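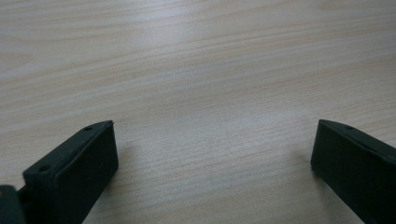 Welcoming newcomers: how three faith groups in Flodwood explain themselves
Project report, second draft, 10th April

Aim
To find out what a visitor with no religious background gets told first. Belief, rules, or just where to put your shoes. We went to a mosque open evening, a Quaker meeting and a Buddhist sitting group.

Method
Short questionnaire, left by the door at each place. 103 given out, 14 came back with the long answers filled in. Low, we know. Also read the leaflets — all of them, twice.

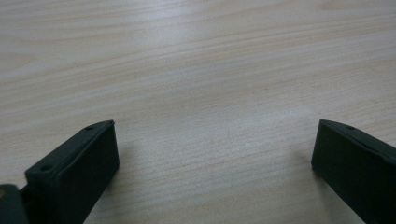 Fig. 1. Light wooden tabletop, with two dark gripper fingers at the bottom.

What we found
Most people wrote about the welcome before they wrote about God. Food came up a lot at the mosque. Silence at the Quakers, obviously, and a few found it hard going. The Buddhist leaflet is 781 words and doesn't mention belief untill the last paragraph. The mosque one starts with it.

Nobody said they felt pushed. One person wanted more pushing — "I came to be told something".

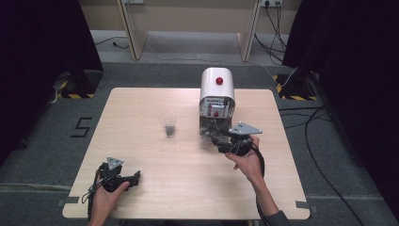

Fig. 2. Table with a white machine, a clear plastic cup and hand-held grippers.

Problems
People who hated it probably didn't fill in a form. Our question 4 was two questions in one, so answers are muddled. No Hindu or Sikh group, ran out of time.

Still to do
Second visit to the mosque in June. Type up the rest of the notes. Check the Stunar survey figures agian before we quote them.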